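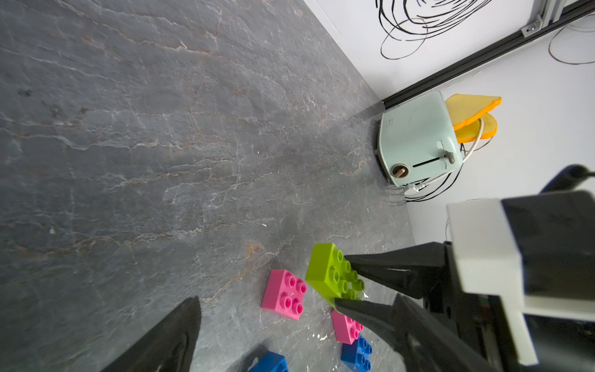 Progress report to the Bumosura fund
Codside site, second reporting period, ending in December

Where we are against the plan

The plan you approved asked for two things by the end of this period: a working collection setup at Codside, and enough recorded examples to train a first policy on simple tabletop and floor-level handling. We have the first. On the second, we have the number and I am less sure we have the substance.

The total stands at 3,398 recorded episodes. Each is one operator guiding the arm through one short task, with the wrist camera stream and the joint positions saved together. The target was met before the period closed, and on paper this section could stop there.

I don't think it should. A large share of those episodes are near copies of each other. The same toy bricks get picked up from much the same patch of floor, by operators who have become quick and tidy at it. Quick and tidy looks good on a throughput chart. It gives the model very little to learn from when a brick is tilted, half hidden behind a finger, or pushed up against its neighbor. Those are the cases we were funded to look at.

What was rejected

We threw out 106 episodes after review. Most had the camera stream and the arm positions drifting apart, which makes the recording useless for training even when the video looks fine. The rest were mislabeled: the task text said one color of brick and the operator went for another.

I would not read much comfort into that low figure. Our review catches broken files. It is poor at catching dull ones, and it says nothing on whether an episode adds anything to the set. The original proposal described review as "quality control." I would like us to stop using that phrase until it is true.

The Drirnport comparison

The Drirnport group lent us their training recipe in the hope that our data would slot straight in. We trained on a random subset of 500 episodes and then on the full set, and compared the two on the same brick-picking trials. The full set did better. It did not do better by enough to justify the operator hours between the two, and on bricks lying on their side we could see no gain at all.

One reading is that the recipe has a ceiling and more data won't move it. Another is that our extra episodes carry little new information. I lean toward the second, though I can't rule out the first, and one comparison on one arm settles neither. The summary slide that went out earlier called this result "encouraging." That was too strong.

Objects and layout

The object set is still small. Large plastic building bricks do most of the work, in pink, green and blue, and a toy toaster with its slices of bread is the main item with moving parts. The toaster has a lever and a knob, and the proposal made a good deal of both. In practice the lever tasks are a thin slice of the collection, because they are slow to reset and operators dislike them. The knob tasks are thinner still.

The slate-patterned floor has stayed the same throughout. So has the white wall behind it. A policy trained this way may be learning the corner as much as the objects, and we have no test yet that would tell us. The Dogbe bench was meant to provide a second background this period. It is built but has produced no usable episodes, and I would rather report it as late than as "in commissioning."

Operators

We have 2 trained operators, the same as last period. Both are good. Both also approach a brick from the same side with the same wrist angle, having learned from the same instructions. We have asked them to vary their approach, with mixed results: variation on request tends to last through the morning and fade by mid-afternoon.

Spending

Spending is within budget. Operator time is the largest item and arm repairs came in under the estimate. The underspend on repairs should be kept in reserve, as the gripper fingers are wearing and will need replacing.

What we propose for next period

Hold the episode target where it is. Raising it would be easy to meet and would buy us more of what we already have.

Spend the freed hours on toaster tasks, cluttered brick starts and failed grasps followed by a recovery. Expect the weekly count to fall when we do this.

Get Dogbe recording before any new objects are bought.

Set aside a fixed group of trials that no one trains on, including a changed floor, and report results on those trials alone.

Decision needed

We ask the fund to agree that episode count will no longer be the headline measure for this work. If the fund prefers to keep it, we can go on meeting it, and this report should then be read as our advice against doing so.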